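Skodura

A set of error messages taken from web forms, with notes on what the person filling in the form had typed. It is meant for people who write or review form wording and want real messages to compare their own with.

What is in it

There are 1000 messages in messages.csv, one per row. They come from checkout pages, account sign-ups, booking forms and contact forms on 60 sites. All of them are in English, mostly from shops and service firms in the UK and Ireland. Shop names, addresses and order numbers have been taken out and replaced with a word in capitals, such as SHOP or ORDER.

The columns are:

id: a number that does not change between versions
form_type: checkout, signup, booking or contact
field: what the field was asking for (postcode, phone, card expiry and so on)
typed: what was entered when the message came up
message: the full wording, with its original punctuation and capitals
placement: next to the field, top of page, pop-up or none
kept_input: yes if the form still held the other answers afterwards, no if it had emptied them
rating: a number from 1 to 6, explained below

How the messages were collected

Each form was filled in by hand with made-up details. We then put in one mistake at a time: a space in a card number, a postcode in lower case, a phone number with the country code, a surname with an apostrophe. No payments were sent. Where a form accepted the mistake without complaint, it was left out of messages.csv and listed in accepted.csv instead.

Passwords were a nuisance. Several sites only gave their rules after the first failed attempt, and some gave a different rule each time. Those are stored as separate rows with the same field name and the word "repeat" at the end of the id.

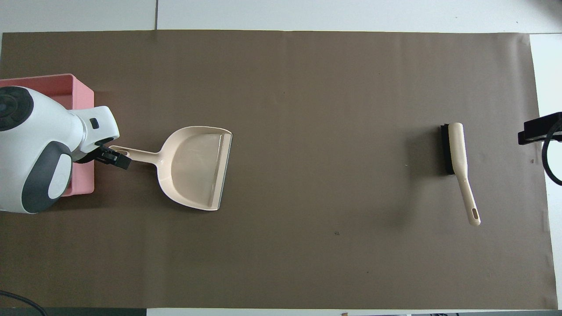 Ratings

A rating of 1 means the message does not say what is wrong ("Invalid entry"). A rating of 6 means it names the field, says what is wrong and shows a form of the answer that would be accepted. Two people rated every row separately and talked over the ones where they differed. The first ratings are in ratings_raw.csv if you would like to work out agreement yourself.

Tone was not rated. "Oops!" neither gains nor loses a point.

Using the files

The files are UTF-8 with commas between columns. Spreadsheet programs may turn card expiry dates such as 03/27 into calendar dates, so import the typed column as text. The Revine script in the tools folder prints all messages for one field, worst rating first:

python revine.py postcode

It needs no other packages.

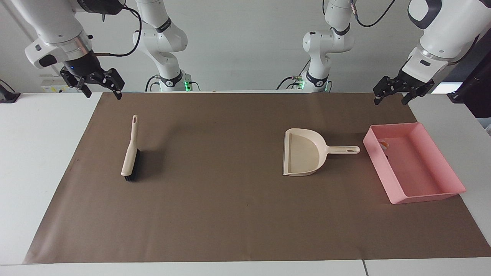
Known problems

Phone numbers are over-represented.
Screen reader behaviour was not recorded.
Booking forms were checked on a desktop browser only.
Some sites have changed their wording since the July collection, and we have not gone back to them.
Placement is marked "none" where the button simply stopped working, even if the field border turned red.

Licence and corrections

Free to use and share with credit to the Skodura set. Send corrections through the issues page, giving the id of the row.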